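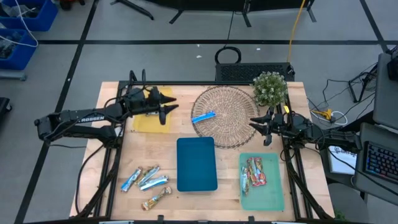
Round woven mat, open weave, dark rim. Blue wrapped bar on the left of it.

12/06/2018

Natural dye bath, batch 8. Mostly walnut hull again, plus the first go at weld on the linen Štefánia brought over from Vestura.

Scoured 700 g linen yarn first thing, soda ash and a squirt of the neutral soap. Water went the colour of weak tea. Second scour, still a bit yellow, stopped there. Should have done a third – you can see it in the skeins nearest the tie, slightly paler band where the size never came off. Ties too tight. Figure of eight, loose, four per skein. I write this every time.

Mordant: alum at the usual rate, tannin bath before it. Left overnight with the lid on. Mei thinks we skip the tannin for linen going into walnut and she is probably right, walnut has plenty of its own. Try one skein without next time and label it properly.

Walnut pot. Hulls are the tail end of the September sack, soaked a week, strained twice through the old pillowcase. Smell is awful, windows open. Brought up slowly and held under a simmer for an hour, then heat off and left in. Came out darker than batch 7, more of a proper brown, less grey. Either the longer soak or the new pot – the old one had that chip and I've never trusted it since.

Weld pot. Bit of chalk in the water. Good strong yellow at 20 minutes, then it seemed to go flat when I let it get too hot. Tsung-han says keep it well below a simmer, he lost a whole warp that way at Kutska. Took the yarn out early. Nice on the wet skein, will see once its dry.

Rinse: three changes for walnut, last one nearly clear. Weld only needed two.

Cuven order – their ref 3386, they want the brown in the heavier yarn, same as swatch 904. Held the swatch against the wet skeins by the door, looks close but wet is no use to anyone. Check again in daylight when dry before anybody promises them anything. Bořivoj please don't ring them yet.

Iron dip on one small walnut skein for fun. Went near black in a minute, pulled it out quick. Lovely, but it feels harsh already. Not for selling.

To do
– more soda ash, nearly out
– light test strips in the south window, half covered with card
– ask Vlastimil if the stick blender is his, it has been in the madder
– new lables for the skeins, pencil not biro, the biro ran

Pots washed except the walnut one, leaving the liquor in for an exhaust bath tomorrow. Do not tip it out.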